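What I Learned About Inflation From a Price Collection Course

I signed up for the evening course on consumer prices because my sister told me I complain about the cost of things without any evidence. Fair enough. It ran on Monday nights at the adult education center, 30 of us in a room built for fewer, and it was taught by Areti Fragkou, who used to work in statistics and has the patience of a person who has explained weighted averages at weddings.
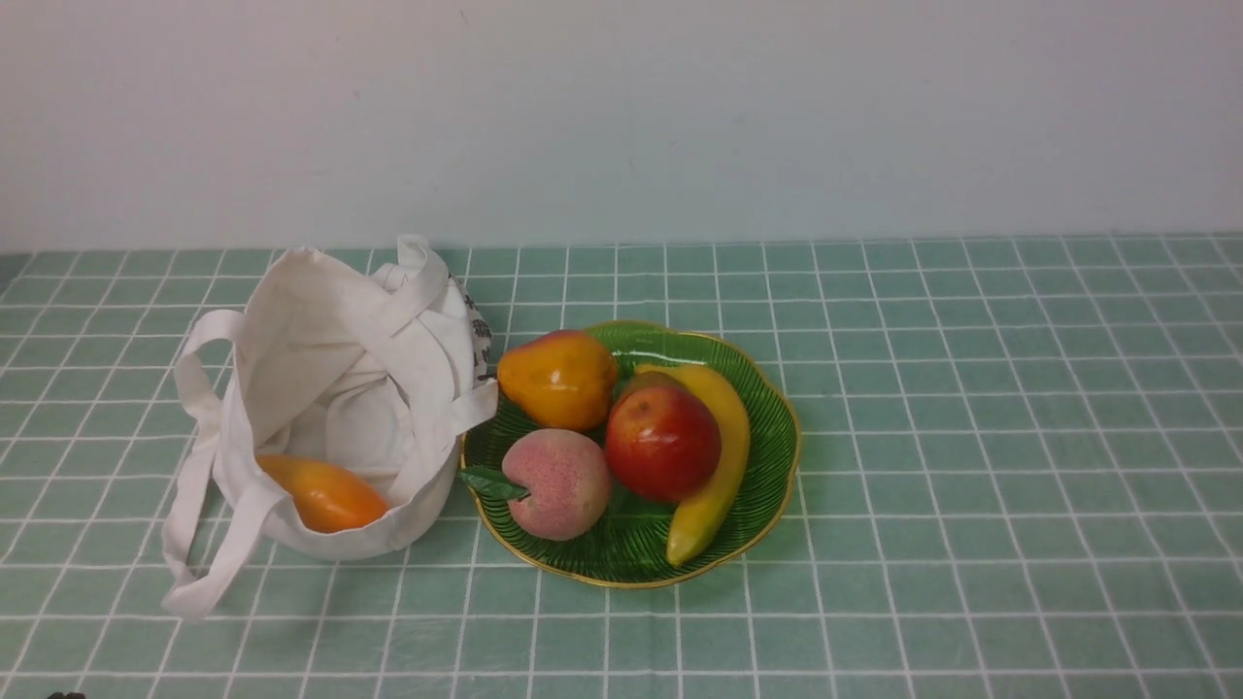 The first thing she asked was how much prices had gone up in the last year. We wrote our guesses on slips of paper. Mine was 20 percent. The man next to me wrote 50 and underlined it. Areti read them all out in the same even voice, put the slips in her pocket, and moved on to the syllabus, which I thought was a bit cold.

It took me two weeks to see where she was going. People notice the things they buy often, so if coffee and bread go up, the whole world has gone up. The television you bought four years ago has probably gotten cheaper, but you aren't in the store every morning to be pleased about it. My personal inflation rate, if I'm truthful, is based on coffee, bread, parking and one brand of olives.

Our homework for the rest of the term was to collect prices ourselves. Each of us got a short list and a couple of shops, and we had to go back every week and write down the price of exactly the same item. Exactly the same! I had Kouris, the grocery at the bottom of my street, and I had imagined this would take ten minutes and make me feel important.

Week one went fine. In week two the dish soap I was tracking, Lisorine, had a new bottle. It was the same price and looked very nice, with a sort of waist to it, and it held less soap. So was that a price increase? (Yes.) Did the shelf label admit it? (It did not.) I stood there dividing one number by another on my phone while a woman tried to reach past me for the sponges.

Week three, the crackers were gone. They weren't more expensive or smaller, just gone, and a "rustic" cracker had moved into their spot at a higher price. Areti calls this a replacement problem. You have to decide whether the new cracker is a better cracker, and how much of the extra money is for the betterness. I ate most of a box trying to work it out and my professional judgment was that it was drier.

Then there was the discount question. Kouris has a loyalty card, so nearly everything has two prices, one for people with the card and one for people who don't like being asked about the card. Which one goes on the sheet? We argued about it for most of an evening. Athina Sotiropoulos, who was in the row behind me and had clearly done the reading, said it should depend on how many shoppers used it. The underlining man said the card was a scam and both prices should be recorded as lies. I was surprised how much I agreed with him.

By the last class we had 1239 prices between us in one big spreadsheet, and I have never been so proud of something so boring. Areti spent the first hour cleaning it. One person had typed the date in the price column for a whole month, which gave us a brief and exciting collapse in the cost of yogurt. Another had recorded a kilo of lemons at the price of a decent jacket. She fixed these without asking who had done them. I would like it known that the lemons weren't mine.

When she finally put the chart up, our little basket had risen by 2 percent over the term. The room was outraged. She took the slips of paper out of a folder (she had kept them!) and pinned them on the board next to the chart, and that was the whole lecture.

I did push back a bit. Rent wasn't in our basket, and neither was anything else that wakes me up at night. She said that was a good point and gave me something to read about how housing gets counted, especially for people who own the place they live in. It is 50 pages long. As far as I can tell, the idea is that homeowners are secretly renting their houses to themselves, and somebody has to guess what they'd charge. I have read it twice and I'm still looking at my neighbors differently.

Anyway, the course runs again in the fall if you want to be corrected in person. I'm still going down to Kouris every week with my sheet, although there's nowhere to hand it in now. The rustic crackers went up again. My sister has asked me to please go back to complaining without evidence, as it used to be shorter.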